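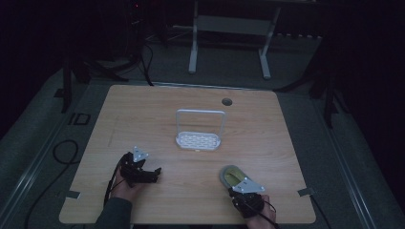
White plastic basket on the table

Asking about herbal products before surgery
Speaker notes, Tülin Sezer
Talk for the nursing staff, Nedodlow clinic, 18th December

Slide 1 – Opening
Say good morning, thank Birsen Baysal for the invitation. Explain that I am a pharmacist and I do not work in the operating room, so please correct me if I say something wrong about your daily routine.
My topic is small: one question on the admission form. "Do you take any medicines?" Most patients answer it with the tablets that a doctor has prescribed. Tea, drops, capsules from the health shop and powder from a cousin are often left out.

Slide 2 – What we looked at
Last August we spoke with 78 patients who were coming for planned surgery. First we gave them the usual form. Then we asked again in a short talk, with different words.
On the form, 10 people wrote down a herbal product. In the talk, 41 people named at least one.
Stay on this slide a little. Say clearly that this is one clinic and one month, and we did not choose the patients in a scientific way. I would not publish it. It was enough to make us change the form.

Slide 3 – Why they do not write it
The answers we heard most often:
"It is natural, I did not think it counts."
"I only take it in winter."
"My doctor will be angry."
The last one is important for us. One lady whispered it to me while her husband was parking the car. If our face changes when we hear the word "herbal," the patient will see it and stop talking. I had to practice this myself.

Slide 4 – Products to listen for
Do not read the slide. Choose three or four and speak freely.
St. John's wort: it can make many medicines weaker, because the liver breaks them down faster. The effect stays for some time after stopping.
Ginkgo, garlic capsules, high-dose fish oil: possible effect on bleeding. The studies do not all agree. Garlic in food is not our concern.
Valerian and kava: may add to the effect of sedatives. With kava also ask about liver problems.
Ginseng: may lower blood sugar, and a fasting patient is already at risk.
Licorice: large amounts over a long time can lower potassium and raise blood pressure. People forget that it is in some teas and candy.
If someone asks about "immune mixtures" – say that I need to see the label before I can answer.

Slide 5 – How to ask
Old question: "Do you take any medicines?"
New question: "Many people also use teas, drops, vitamins or plant products. Which ones have you used in the past month?"
"Which ones" works better than "do you." It tells the patient that we expect an answer. Then ask about the dose, the last day of use, and the reason. The reason can be a surprise: a person who takes valerian every night has perhaps a sleep problem that is not in the file.
Ask the patient to bring the package. The name alone does not help much when one name is sold with several different recipes.

Slide 6 – When to stop
The common advice is to stop 2 weeks before planned surgery. This is a cautious rule and the evidence behind it is not equal for every plant. The anesthesiologist decides.
For an urgent operation there is no time to stop, so we write it down and tell the team by voice, also at handover.
Warn them: do not tell a patient to stop a prescribed medicine at the same time. This mistake has happened in other places, when the patient heard "stop everything."

Slide 7 – Small exercise
Work in pairs, one person is the patient. Mr. Polat is 60-something, knee surgery, takes a blood thinner and "something for the memory." Let them talk for around five minutes. Then ask who found the ginkgo, and how.
If we are late, skip this and go to the questions.

Slide 8 – Questions
Probable question: who has time for this? The second talk was short with most patients, and longer with those who brought a full bag.
Probable question: where do we write it? Same page as the medicines, under them. The separate sheet was lost too often.
Leave the printed cards by the door. My extension is on the back.

Related
Nirnura reading group: notes on herbal teas in pregnancy
Reading a supplement label, a short guide
Nilton lectures: pain relief without tablets
Medicine lists at discharge
Ginger and nausea: questions from patients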